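Aushilfe für unsere Gemeinschaftsküche gesucht (m/w/d), 12 Stunden pro Woche

Der Verein Saltus betreibt in der Altimby-Halle eine Küche, in welcher Gruppen aus dem Viertel zusammen kochen und essen. Ab September suchen wir eine Person, die uns am Nachmittag und am frühen Abend unterstützt.

Ihre Aufgaben:
Sie bereiten die Tische vor, bevor die Gruppen um 16 Uhr kommen. Sie prüfen den Vorrat und schreiben die Einkaufsliste. Nach dem Essen räumen Sie mit den Teilnehmenden das Geschirr auf und reinigen die Arbeitsflächen. Die Holztische werden einmal im Monat geölt, das zeigen wir Ihnen gerne. 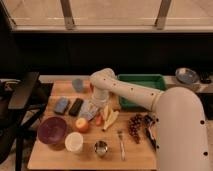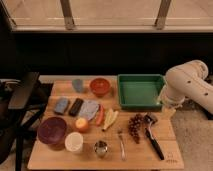 Heller Holztisch mit Küchensachen und grünem Tablett

Was wir uns wünschen:
Sie arbeiten sauber und bleiben freundlich, auch wenn es einmal laut wird. Eine Ausbildung in der Gastronomie ist nicht nötig. Deutsch sollen Sie so gut sprechen, dass Sie ein Rezept erklären können; kleine Fehler stören bei uns keinen Menschen. Die Belehrung nach dem Infektionsschutzgesetz können Sie vor dem ersten Arbeitstag noch machen, die Kosten übernehmen wir.

Was wir bieten:
Einen Vertrag zunächst für ein Jahr, mit Möglichkeit der Verlängerung. 31 Tage Urlaub, ein warmes Essen an jedem Arbeitstag und 100 Euro im Jahr für Arbeitskleidung und Schuhe. Die Haltestelle Tennant liegt direkt vor dem Haus.

Bitte senden Sie uns einen kurzen Lebenslauf und ein paar Sätze, warum Sie diese Arbeit interessiert. Ein Foto brauchen wir nicht. Als Kennziffer geben Sie bitte 3779 an. Sie können die Bewerbung auch im Büro von Saltus abgeben, Eingang über den Hof, bis 18 Uhr.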